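About Pidach

Started in Prallstead by Halvard Lindholm, now a team of 26. We sell one thing, the Lestilness task kit - recorded hand tasks plus the software to train your robot arm on them. Offices, mailrooms, small labs mostly. 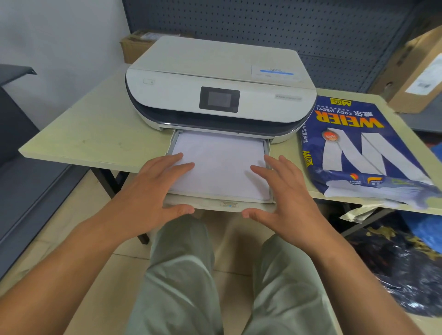
Lestilness ships with 29 office tasks, each one done by a real person at a real table. Paper loading is the one customers ask for first. Both hands pressing on the stack, tray pulled out, guide rails either side - fiddly stuff for a gripper, so we record alot of it. Other tasks on request, allow 4 weeks.

Engebretsen handles installs and suport. New task pack due in August. Demos by appointment, call or just email us.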